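FOR RELEASE IN OCTOBER

Ametti name their new album after the town that asked them to turn it down

Chamber-folk-drone quartet (their phrase, please don't write in) return on Hato with Clerdale, five songs, one of them 1,454 seconds long

Ametti have made a second album. Those who remember the first will recall that it was quiet, well reviewed in two places, and filed under New Age by the one record store chain that stocked it. The new one is louder. It is called Clerdale, it comes out this October on Hato, and it was recorded in the former feed store in Clerdale where the band have rehearsed since Mirjam Geerts's landlord learned what a harmonium was.

The title is a tribute, more or less. During the second week of recording a handwritten note was pushed under the door. It said, in full, "Could it be less." The band spent an evening debating whether this was a noise complaint or production advice, and in the end took it as both. Two songs were cut. The remaining five got longer.

Clerdale opens with "Weights and Measures," a slow walk through an inventory the band found pinned to the feed store wall, sung by Geerts as if every sack of oats had personally let her down. Vy Võ's drums don't come in until the second verse, and when they do they sound like somebody moving furniture in the next apartment with a good sense of rhythm. It is the closest thing to a single on the record. Hato has asked for it to be shorter and the band has agreed to think about it.

"Weights and Measures" will be available on Monday in an edit made by producer Neelam Kashyap, who removed the introduction, the middle section and most of the ending. "I think it's still in there," says Kashyap. "You can hear where the song was."

Next comes "Nigam," an instrumental named for the brand of secondhand organ it was written on. The organ has one stuck key, a low D, and the piece was composed entirely around the problem of that D never stopping. Bhupendra Gautam plays bass on it in the sense that he is holding one. On the finished recording he enters near the end, plays the same D as the organ, and leaves. He describes it as his best work and asked that the drum mikes be turned down for it.

Readers who follow the band will know that Gautam joined after the first album, having replied to an advertisement for a cellist. He doesn't play the cello. He has, however, a van, and a way of listening to other people's suggestions with his eyes shut that the other three mistook for deep agreement for most of a year. His arrival is the main reason Clerdale has a bottom end at all. The first record had been mixed on laptop speakers, and was once described by a sound engineer as "all eyebrows."

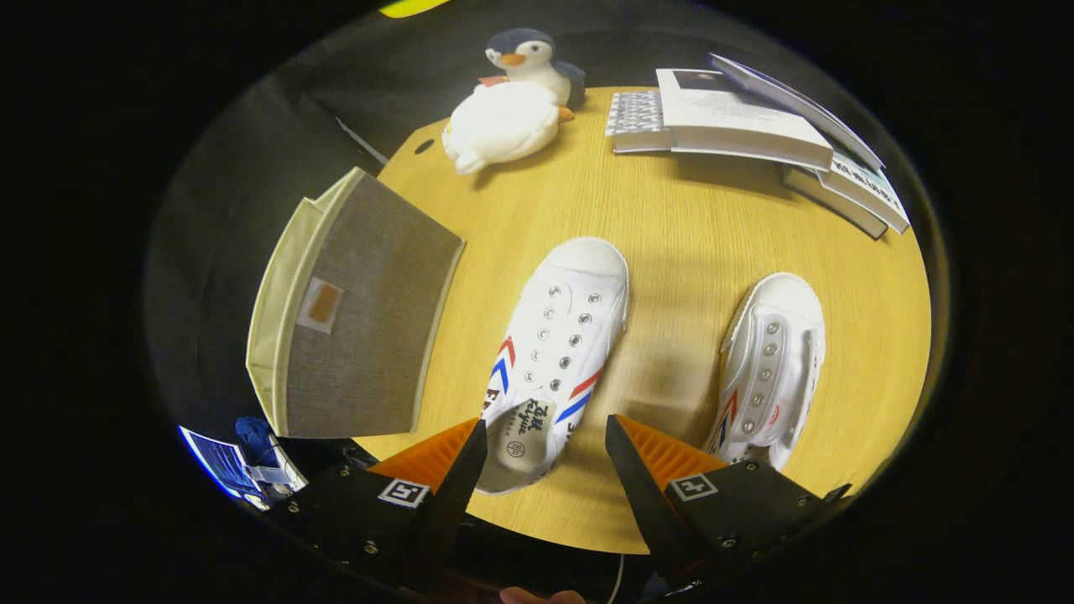 "Size Seven, Both Feet" is the song that gave the band the most trouble, and it sits in the middle of the album like a houseguest. Sarita Nishad wrote the words on a night bus and the tune over the following eight months. On paper there is very little to it. There is a pair of white canvas sneakers, side by side on a round wooden table, toes pointing away from the singer, a red and blue stripe down the side and the eyelets open with no lace through them, and there is a person who can't decide whether putting shoes on a table is bad luck in her family or only in her husband's. That is the first verse. The second verse is the same table an hour later. Nishad sings it over a single viola and Võ playing brushes on a phone book, and by the last line, which is just the word "laces" sung on a falling fourth, you may find you have opinions about the marriage. Geerts wanted a key change. There is no key change.

The fourth track, "Good Fences," is the loud one. It was recorded in a single take on an afternoon when the heating had failed and everyone wanted to go home, and it has the particular energy of people playing fast so they can put their gloves back on. Kashyap ran the whole thing through a guitar amplifier at the bottom of the loading ramp and put a microphone at the top. The result has been compared by Hato's own staff to a marching band falling into a swimming pool, and the label would like to make clear this was said with affection. It has a chorus. We checked.

And so to the closer. "Clerdale (Could It Be Less)" runs for 1,454 seconds, and the band would like it known that it was once longer. It starts with a harmonium chord. It stays with the harmonium chord. Over this Geerts and Nishad trade lines from the minutes of a parking dispute, Gautam finds several new ways of not rushing, and Võ builds a cymbal part so gradual that on first listen Kashyap stopped the tape to look for a leak. Somewhere past the halfway point all four of them begin to sing together, in a harmony that is mostly in tune and entirely sincere, and for a while it is as lovely as anything you'll hear this year. Then the harmonium chord comes back. It turns out to have been there the whole time.

"We did talk about splitting it over two sides," says Geerts. "But then you'd have to get up in the middle, and people who get up don't always come back. I've seen it at our shows."

On the subject of shows: Ametti will be playing some. Their last tour was conducted largely in rooms attached to other rooms where something more popular was going on, and they have learned from the experience. The Clerdale dates will feature the whole album in order, with the closer placed last as a courtesy to anyone with a train. The stuck organ will travel with them. It weighs more than the drum kit and Gautam put together, has to be carried flat, and begins sounding the moment it is plugged in, so audiences should expect to hear the D while they are still finding their seats. Promoters have been informed. One asked if it could be the interval music and it will be.

There will be no support act. There was a support act, but they heard the set length.

Clerdale comes on vinyl in an edition of 1,000, pressed on a color the plant calls "oat" and the band calls "a mistake we liked," as well as on CD and by the usual digital means. The sleeve is a linocut by Nishad of the feed store seen from the parking lot, with the note that was pushed under the door reproduced on the inner bag at its original size. Its writer has not come forward. If you are that person, Hato would like to send you a copy of the record, and also to ask whether it is less enough.

Early listeners have been kind. A friend of the label played it during dinner and reported that the guests ate more slowly. The owner of the bakery two doors down from the feed store, who heard all of it through the wall several dozen times before anyone else had heard it once, says the fourth one is her favorite and the last one is useful for bread.

Asked what they hoped people would take from the album, the members of Ametti gave the following answers. Geerts said patience. Nishad said she would rather they took it home. Võ asked what the others had said. Gautam was loading the van.

TRACK LISTING

Weights and Measures
Nigam
Size Seven, Both Feet
Good Fences
Clerdale (Could It Be Less)

AMETTI ARE

Mirjam Geerts - voice, harmonium, guitar, correspondence
Sarita Nishad - voice, viola, words on track three, sleeve
Bhupendra Gautam - bass, van
Vy Võ - drums, cymbals, phone book, organ on track two

Produced by Neelam Kashyap at the feed store, Clerdale. Engineered by the same, on the same chair.

NOTES FOR EDITORS

Ametti is pronounced with the stress wherever you like. The band has heard all of them.

Advance streams are available to press on request from Hato. Please say whether you'd like the full version of the closing track or the version that fades out early, which we made for radio and which radio has also declined. The band are available for interviews most mornings, together or in pairs. Gautam prefers the telephone and will be brief. Please don't send questions about the cello.

Review copies on vinyl are limited and will go out in the order that requests come in. If yours arrives and the organ seems to be humming before the needle is down, check your amplifier first and then write to us.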